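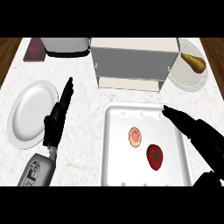

Roos Goossens

Re: [larska-users] Right arm drifts on reset, tray contacts noisy

Thijs Coppens wrote:

> Hi all,
>
> I took over the Larska counter cell from Valquíria two weeks ago and I
> am still getting it to behave. It is the simulated one, two arms, marble
> counter, tray in front of the cabinet. Two problems.
>
> First, after a reset the right arm does not come back to the same place.
> The left one does. The offset is small at the start of the day and gets
> worse the longer the process stays up. By the afternoon the right
> fingertips touch the tray wall when the arm drops to its ready pose.
>
> Second, anything I put in the tray buzzes. The tomato is the worst. It
> walks toward the wall and never goes to sleep, so the "scene settled"
> check times out and the episode is thrown away. Last night I lost 337
> episodes out of 700 that way.
>
> I have already reinstalled the scene package and it made no difference.
> Is there a setup document for this cell that is newer than the one on
> the wiki?
>
> Thijs Coppens

Hi Thijs,

There is no newer document. Valquíria and I kept meaning to write one. I went through my copy of the cell this morning and will put down what I have, in the order I would do it. The render at the top is my cell with both arms at ready and the tray loaded, so you can compare poses against yours.

Start with the arm drift. The reset script on the wiki sends each arm to its ready pose by adding a delta to the last commanded joint position. It should be sending the absolute pose. The left arm was fixed a long time ago and the right one was missed, so every reset adds a little error to the one before. Open the cell config, find the block for the right arm, and change reset_mode from relative to absolute. Then stop the process completely and start it again. Reloading the scene is not enough, the old commanded position stays in memory.

Once it is back up, check the ready pose by eye. The right fingertips should hang close to the far right corner of the tray without touching it. The left fingertips should be out past the right edge of the big oval plate, pointing in toward the middle of the counter. If the left is good and the right is still off, your home file was probably saved while the drift was there. Delete the home file for that arm and let the cell write a new one on the next start. Don't copy mine over, I changed the base height on my cell in the spring and your arms would end up in the wrong place.

If you want a number and not just a look, turn on the pose log, reset the cell a few times in a row and compare the joint values. They should repeat to the last digit printed. Any change at all means something is still running in relative mode.

Now the tray. There are two separate causes and you need to fix both.

The collision mesh on the tray is the full render mesh, including the row of little bumps inside the rim. The solver finds contacts on those that you do not want. Sheyla Chávez made a simple version with a flat floor and plain walls. It is in the package already, in the folder called collision_simple, but the scene file does not point to it. Change the path for the tray only. Leave the visual mesh alone or your camera images will stop matching the older runs.

The other cause is the spawn height. Items for the tray are placed relative to the counter surface, and the thickness of the tray floor is not added in. The tomato starts slightly inside the floor and gets pushed out on the first step. The cookie does the same thing but it is flat, so you don't notice as much. Set spawn_parent to the tray for both of them. You can leave the pear as it is. It sits on the round plate behind the right end of the cabinet, and that plate has had the right parent from the beginning.

After that, clear the scene cache before you test. This may be why reinstalling did nothing for you. The reinstall leaves the cache where it is and the loader prefers it over the files on disk. On our machines it is under the Brouwer loader's own directory and not under the cell, which took me a while to find the first time.

I would not touch the contact stiffness or the solver step. Thijs Verstraete tried that route last year. He did get the tomato to lie still, but then the grippers sank into everything they picked up and he had to go back.

A few things I do to keep the cell in order:

Restart the process every morning, even with the reset fixed.

Run an empty pass with both arms before starting a long batch. Ready pose, out over the tray, back to ready. If the log shows a contact with nothing in the tray, stop and look at it.

Save the scene file under a new name before editing. The editor overwrites without asking, and it also reorders the entries, so a diff against the original is not much use.

Look at the settle times in the log after the first part of a batch and don't leave it to run overnight unseen. A bad scene shows up early.

Your rejected episodes can't be rescued, as far as I know. The arm poses in them are wrong by an unknown amount even where the tray did settle. I would also be careful with the ones that passed, if they came late in the run. Look at the first pose in each and drop those where the right arm is off.

One thing I have not solved. With the camera in the default position I get a black band across the top and the bottom of the render, and the white canister next to the cabinet loses its upper part to it. I think the aspect ratio is set in two places and they disagree. It has no effect on the physics. If anybody at Duvham has found the second setting, please post it here.

I will put the config changes on the wiki in June when I am back on this cell. Until then, send me your right arm block if it still drifts and I will compare it with mine.

Roos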